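Week 6 notes, Disaster on Film
1 Oct 2018

Wultincombe (dir. Toshiko Miyazaki). Reservoir failure, then the long fight over who counts as sick. Read Bullard ch. two before section.

Main points
- Two registers, two totals. Clinic list 2276, company list 1761. Film never picks one. Why?
- Nurse interviews come first, officials late. Order matters, officials sound like they're anwering her.
- No narrator. On-screen text only for dates.
- Correia on "slow evidence": illness shows up after the cameras leave. Miyazaki goes back in November, same kitchen, same chair.

Compare w/ Charoen Boonyarit's short on the Odumik spill, which does use a narrator and trusts the doctors more. Too much? Discuss.

Shot log, due next time. Pick one interview and log each cut, time plus what's in view. Plain words, color before mood. "Dark red tray, thin gold rim" is enough, skip "elegant" or "sad". Interpretation goes in the right hand colum. One page, typed.
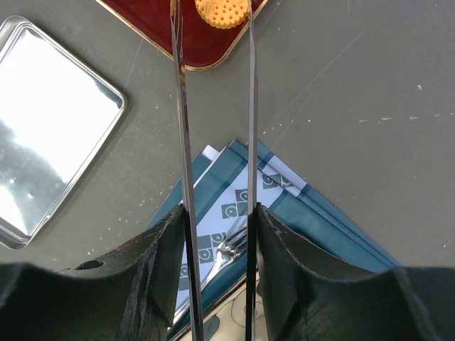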